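Greifpunkte springen zwischen zwei Planungsläufen, obwohl sich nichts bewegt

Gefragt von Timothée Texier in Bildverarbeitung & Greifplanung
12. März 2025

Hallo zusammen,

ich hänge seit Tagen an einem Problem und komme allein nicht mehr weiter. Wir haben eine kleine Zelle zum Vereinzeln von Kleinteilen aus einer flachen Metallschale. Roboter mit sechs Achsen, kleiner Parallelgreifer, eine Tiefenkamera, die von oben schräg draufschaut. Software ist selbst gestrickt: Segmentierung, dann eine Liste von Greifkandidaten mit Bewertung, dann Bahnplanung mit dem Planer aus der Grallex-Bibliothek. Das Ganze läuft als Zustandsautomat, also Bild holen, Kandidaten rechnen, besten nehmen, Bahn planen, fahren, zugreifen, ablegen, von vorn.

In der Simulation ist das traumhaft. Am echten Gerät passiert aber Folgendes: Ich plane, der Arm fährt in die Vorposition, dort plane ich zur Sicherheit noch mal (das wollte mein Kollege so), und beim zweiten Mal kommt ein komplett anderer Greifpunkt heraus. Manchmal sogar ein anderes Teil! Der Arm dreht sich dann über der Schale um, fährt in eine neue Vorposition, plant wieder, und das geht so lange, bis der Zähler bei 12 Versuchen abbricht. Sieht aus wie ein Hund, der keinen Schlafplatz findet.

Was ich schon probiert habe:

Beleuchtung geändert, hat nichts gebracht.
Hand-Auge-Kalibrierung neu gemacht, Restfehler ist gut, daran liegt es meiner Meinung nach nicht.
Schwelle für die Bewertung hochgesetzt. Dann findet er weniger, springt aber genauso.
Festen Zufallsstartwert im Planer gesetzt. Die Bahn ist jetzt reproduzierbar, der Greifpunkt trotzdem nicht.

Die Bewertung der Kandidaten liegt meistens sehr eng beieinander, die ersten drei oder vier unterscheiden sich erst in der zweiten Nachkommastelle. Ist das normal? Und wie macht ihr das, plant ihr überhaupt ein zweites Mal aus der Vorposition? Ich bin für jeden Tipp dankbar, auch für grobe.

Grüße
Timothée

Ertuğrul Tuncer

Moin, zweite Planung einfach rauswerfen. Einmal Bild, einmal rechnen, hinfahren, zugreifen, fertig. Wenn die Kalibrierung stimmt, brauchst du das nicht. Haben wir bei Bristik auch so gemacht, läuft.

Und schau mal, ob deine Kamera warm genug ist. Unsere driftet am Anfang, wir lassen die vor Schichtbeginn eine Weile laufen.

Gruß E.

Maham Magsi

Hallo Timothée,

oh ja, den Hund kenne ich! Meiner hat sich vor gut einem Jahr auch so im Kreis gedreht, und ich habe damals viel zu lange an der falschen Stelle gesucht. Ich schreibe mal alles auf, was bei mir geholfen hat, auch wenn es jetzt länger wird.

Ertuğruls Rat würde ich so nicht übernehmen, jedenfalls nicht als Erstes. Die Sprünge verschwinden dann zwar aus dem Protokoll, aber du weißt immer noch nicht, ob der erste Greifpunkt was taugt. Dein zweiter Lauf zeigt dir ja gerade, dass an der Eingabe etwas nicht stimmt. Speicher dir bitte die Punktwolke aus beiden Läufen und leg sie übereinander (einfach in zwei Farben im Betrachter, da braucht es kein Werkzeug). Ich wette, die sind verschieden.

Und zwar wegen des Arms. Du schreibst, die Kamera schaut schräg von oben drauf. Beim ersten Bild steht der Arm vermutlich in der Grundstellung, beim zweiten hängt er über der Schale und verdeckt einen Teil davon. Damit fehlen dir Kandidaten, andere rutschen nach vorn, und schon springt es. Bei einer Bewertung, die so eng liegt wie deine, reicht dafür ganz wenig.

Dazu kommt der Saum. Tiefenkameras liefern an der Kante von einem nahen Gegenstand vor einem weiter entfernten gern Müll, Löcher oder Punkte irgendwo dazwischen. Rund um einen glänzenden Arm ist das besonders schlimm. Wenn du den Arm nur mit dem exakten Robotermodell aus der Wolke schneidest, bleibt dieser Saum stehen, und die Segmentierung hält ihn für ein Teil. Bei mir hat die Software einmal stolz einen Greifpunkt in der Luft neben dem Handgelenk vorgeschlagen, mit der besten Bewertung von allen. Ich habe eine halbe Stunde gebraucht, bis ich das verstanden hatte, weil ich den Arm in der Ansicht ausgeblendet hatte...

Meine Reihenfolge wäre deshalb:

Zuerst das Robotermodell fürs Ausschneiden aufblasen. Ich nehme ein eigenes, grobes Modell aus Kapseln, das überall etwas dicker ist als der echte Arm. Nicht dasselbe wie für die Kollisionsprüfung nehmen! Die beiden haben verschiedene Aufgaben, und wenn du das Kollisionsmodell aufbläst, findet dein Planer in der Schale bald gar keine Bahn mehr.

Dann die Zeitstempel. Gelenkwinkel und Bild müssen zum selben Moment gehören. Ich hatte die Winkel immer frisch abgefragt, wenn das Bild in der Verarbeitung ankam, und das war 178 ms nach der Aufnahme. Solange der Arm steht, egal. Wenn er noch ausschwingt, schneidest du an der falschen Stelle. Seitdem schreibe ich die Gelenkwinkel in einen Ringpuffer mit 1.000 Einträgen und hole mir den passenden Wert zum Zeitstempel des Bildes. War ein Nachmittag Arbeit und hat mehr gebracht als alles andere.

Als Nächstes das Gedächtnis. Dein Automat vergisst offenbar nach jedem Bild alles. Meiner merkt sich den gewählten Kandidaten und prüft beim zweiten Mal nur noch: Gibt es ihn in der Nähe noch, oder ist er verdeckt? Verdeckt heißt bei mir »bleibt gültig«, weg heißt »neu planen«. Diese Unterscheidung musst du sauber machen, sonst drehst du dich weiter. Ich rechne dafür aus der Armstellung aus, welche Bereiche die Kamera gar nicht sehen kann, und markiere die als unbekannt. Leer ist etwas anderes als unbekannt, das hat bei mir im Code lange dieselbe Zahl gehabt. Peinlich, aber wahr.

Und ganz zum Schluss einen kleinen Bonus auf den alten Kandidaten, damit ein neuer deutlich besser sein muss, um ihn abzulösen. Wirklich erst zum Schluss, denn damit kannst du jeden anderen Fehler wunderbar zudecken.

Zu deiner Frage, ob eng beieinanderliegende Bewertungen normal sind: Bei einem Haufen kleiner Teile ja. Ich hatte anfangs nur Würfel, da war alles eindeutig, und ich dachte, ich sei fertig. Seitdem teste ich nur noch mit Kraut und Rüben, also mit Spielzeug in verschiedenen Farben, etwas Metallischem und einem Tuch. Das Tuch kann ich dir sehr empfehlen! Da hat die Segmentierung keine klare Kante, die Falten sehen für die Bewertung wie prima Griffstellen aus, und je nach Blickwinkel kommt etwas anderes heraus. Wenn die Wahl mit Tuch in der Schale stabil bleibt, bleibt sie es mit deinen Kleinteilen wahrscheinlich auch.

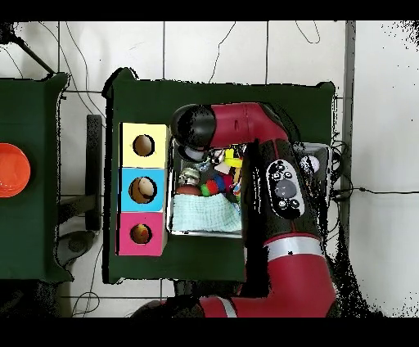 Für den Vergleich habe ich mir ein kleines Skript geschrieben, das eine Aufnahme immer wieder durch die Kandidatensuche schickt und aufschreibt, welcher gewinnt. Ganz ohne Roboter, am Schreibtisch. Ich habe 52 solcher Aufnahmen gesammelt, bei allen steht der Arm irgendwo im Weg, und nach jeder Änderung lasse ich die komplett durchlaufen. Wenn bei dir schon dieselbe Aufnahme zweimal verschiedene Gewinner liefert, dann hast du noch irgendwo Zufall in der Kandidatensuche selbst. Den Startwert im Planer zu setzen hilft da nicht, die Abtastung der Punktwolke hat oft einen eigenen. Danach würde ich tatsächlich als Allererstes schauen, das dauert fünf Minuten.

Ob du am Ende zweimal planst? Ich mache es, aber beim zweiten Mal korrigiere ich nur noch Lage und Winkel ein bisschen, mit einer festen Obergrenze. Ist die Abweichung größer, fährt der Arm zurück, gibt die Sicht frei, und es geht mit einem sauberen Bild von vorn los. Kostet Taktzeit, klar, kommt aber selten vor.

Viel Erfolg, und schreib mal, was die beiden Punktwolken sagen!

Maham

Timothée Texier

Wow, danke euch beiden, besonders Maham! Ich habe eben das mit der doppelten Auswertung probiert, gleiche Aufnahme, und ja: zwei verschiedene Gewinner. Die Abtastung hatte wirklich einen eigenen Startwert, der aus der Systemzeit kam. Den habe ich jetzt festgenagelt. Am Gerät springt es immer noch, aber seltener, und meistens nur noch, wenn der Arm über der hinteren Hälfte der Schale steht. Das passt ja zu deiner Verdeckung.

Zeitstempel schaue ich mir morgen an. Ich befürchte, wir fragen die Winkel genauso ab wie du früher.

Eine Frage noch: Um wie viel bläst du die Kapseln auf? Überall gleich oder am Handgelenk mehr?

Maham Magsi

Am Handgelenk weniger! Sonst schneidest du dir genau die Teile weg, zu denen du gerade hinfährst. Am Unterarm darf es ruhig großzügig sein. Einen Wert mag ich dir nicht nennen, der hängt zu sehr von Kamera und Abstand ab. Ich habe mir den Arm in mehreren Stellungen über der leeren Schale angeschaut und so lange vergrößert, bis keine einzelnen Punkte mehr übrig waren. Beim Greifer selbst habe ich am Ende die Finger einzeln modelliert, mit der aktuellen Öffnungsweite, sonst passt es bei offenem Greifer nicht.

Ewan Rutherford

Ich klinke mich kurz ein, wir hatten das Springen auch und bei uns war es zusätzlich die Symmetrie. Ein Parallelgreifer kann um 180 Grad gedreht genauso zugreifen, also hat jeder Punkt zwei gleich gute Lösungen, und der Planer hat mal die eine und mal die andere genommen. Sieht von außen aus wie ein neuer Greifpunkt, ist aber derselbe. Wir nehmen jetzt immer die Drehung, die näher an der aktuellen Stellung der letzten Achse liegt. Vielleicht bei dir mal ins Protokoll schauen, ob die Position gleich bleibt und nur der Winkel kippt.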